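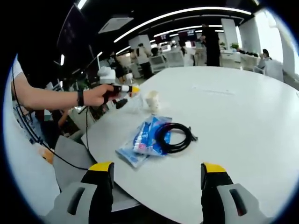

Farnside Open Day Recordings

README, last changed Monday, April 17, 2023

What's in here

This folder holds 200 short recordings made with hand-held grippers during our open day at Farnside. Visitors picked up a gripper, had a minute or two to get used to it, and then moved everyday things about on a table: cups, cables, packets, whatever was to hand. We loved every bit of it! People who had never been near a robot were chatting over the table and swapping tips on how to pick up a paper cup without crushing it.

How the day ran

Seema Uniyal gave the opening demonstration and Shengli Jiang looked after the table. Visitors chose their own tasks, so expect odd grips, long pauses and plenty of second tries (some of our favourite clips are the clumsy ones).

Folders

clips/ one folder per recording
notes/ what each visitor said they were trying to do
skip/ 5 recordings with a bad start or end, kept for checking

Known problems

Clip 77 has no note. Office chatter can be heard in many clips. Cables are hard to label once they tangle, and we'd be glad of better ideas.

Questions and fixes

Write to Narendra Tripathi on the Prukuline team. Corrections to the notes are very welcome, and so are new tasks for the next open day.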